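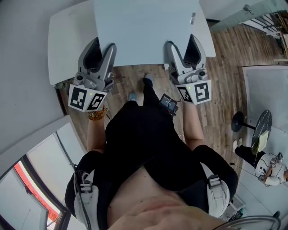 Re: [woswood-allot] Water butts, the August rota and the shed key

From: Annelies Lehner
To: Woswood allotments list
Date: February 18, 2026

Hi all

Quick one, on my lunch so excuse typing. Answering Hjalti's mail from last night, his bits pasted in with the little arrows.

> The meter reading came back at 2,716 and I make that a lot more
> than the year before. Do we know if it's the standpipe by the
> lower gate again? It was dripping when I left on Sunday.

Yes, lower gate. Washer's gone. I put a new one on in the autumn and it lasted no time. Ingeborg thinks the thread is worn and the whole tap wants replacing, and I'm inclined to agree with her. Gratel have them in, she rang. Can someone with a decent wrench do it before the beds get going? Stopcock is under the slab left of the gate, NOT the one by the compost bays, that one does nothing as far as I can tell.

> Also are we still getting the butts from Kastine? If so how many
> and who is paying for stands.

Still getting them. 15 butts, the slim ones. Stands are extra and I'd rather we used bricks, there's a heap behind plot 30 that Rupert said anyone can have. Two courses is high enough to get a can under. If you want a proper stand buy your own and tell me so I don't put bricks down for you.

Delivery is to the top car park only. The lorry won't come down the track after last time. So barrows please, and somebody to open the barrier.

> My plot faces the wrong way for a gutter. Can I share with
> Cyrill's shed roof?

Ask Cyrill! I would think so, his roof is big enough for two butts and he only wanted one. You'd need a linking pipe, they sell them at Gratel as well. Put the pipe near the top, if it's at the bottom and it leaks you lose both.

> Last thing, August. I am away for all of it.

Noted. So is half the site by the sound of it. What I'd like is people pairing up now, not in July when everyone's in a flap. You water theirs one fortnight, they water yours the next. Greenhouses need doing every day if it's hot, everything else every second or third evening with a proper soak. A dribble every night just brings the roots up.

Cyrill has a 2,000 litre tank he's offered to lend for the top plots. Needs two of us to shift it and a flat bit of ground. I had thought next to the Minhas bench but it slopes more than you'd think. Suggestions welcome.

Other bits while I'm here

- Shed key. Someone has it. Please put it back on the hook, Rupert couldnt get the strimmer out.
- Seed potatoes are in the shed in trays, names on the trays. Don't tip them out, they're chitting.
- Rabbit has been in by the north hedge again. Check your wire, esp the bottom foot of it.
- No bonfires untill the wind's off the houses. We had a complaint, a fair one.
- Broad beans - if yours got flattened, leave them, mine came back from the base last year.

Hjalti, can you send me the older meter readings if you've still got them? I'd like to see wether it jumped all at once or crept up.

Back to work, will look at replies tonight

Annelies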